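Equipment planner / buyer, robot cells (part time to start)
Condden, Salem site

Need someone soon, ideally in by November. We run 4 tabletop arm cells now and the plan is to get to 27 over the next two budget years. Right now the buying is done by whoever shouts first. Needs to stop.

What you'd be doing: building the equipment list, getting quotes, chasing quotes, keeping the spreadsheet straight. Arms, controllers, tables, mounts, spare rods and tips, cables, blocks. Small stuff eats more of the budget than you'd think. Last round we had 93 open line items and no owner for most of them. Lead times are all over the place, longest was 35 weeks on a controller.

You would sit with the cell team a couple mornings a week so you know what the money is going on. Pushing tasks mostly, block sorting, some reach tests.

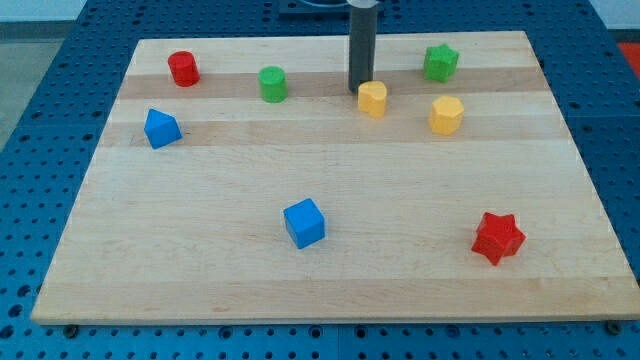
Thomas Piras runs the cells and will tell you what wears out and what doesnt. Consuelo Aguirre holds the budget and signs off on anything big. You'd report to Consuelo.

First jobs, in no special order:
- decide if we stay with Drakanex for tables or go out for new quotes
- spares plan for the cells we have (there isn't one)
- costed layout for the Lelell room, incl. power and floor space
- service contracts, two are up for renewal and we'd like to know what we're paying for

You should have bought technical equipment before, lab or factory, either is fine. Comfortable calling suppliers. Able to read a spec sheet and ask when something looks off. Robot experience nice but we can teach that part. No degree needed.

Hours are around 20 a week at first, full time if the second budget goes thru. On site mainly, quote work can be done from home. Interviews are short: a chat with Consuelo, then an hour in the cells with Thomas, then we give you a messy quote and ask what you would question.

To apply: resume plus a few lines on something you bought that went wrong and what you did about it. No cover letter please. Use the form on the Condden jobs page, put EQUIPMENT in the subject box or it gets lost. We're reading them as they come in.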